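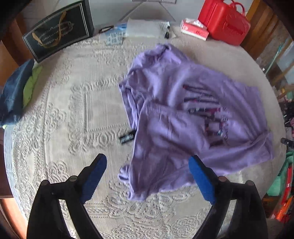 How many families received clothing from the exchange in this period?
By Mar 10, 2019, we have served 50 families, and 40 of them came back for a second visit.

Clothing Exchange Dritura, report to the Claeys Fund

The garments given out since September are 916. Children's sizes go first, and winter coats are still too few. The laundry in Jovlow washes for us at a reduced price, and this saved a good part of the transport budget. We would like to use the rest for shelves.
We had to close for 2 weeks in winter, when the heating was under repair.
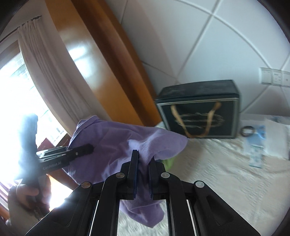
Next period

We will open a second collection point in Cluvamach. The rental contract is signed, but we still wait for the keys.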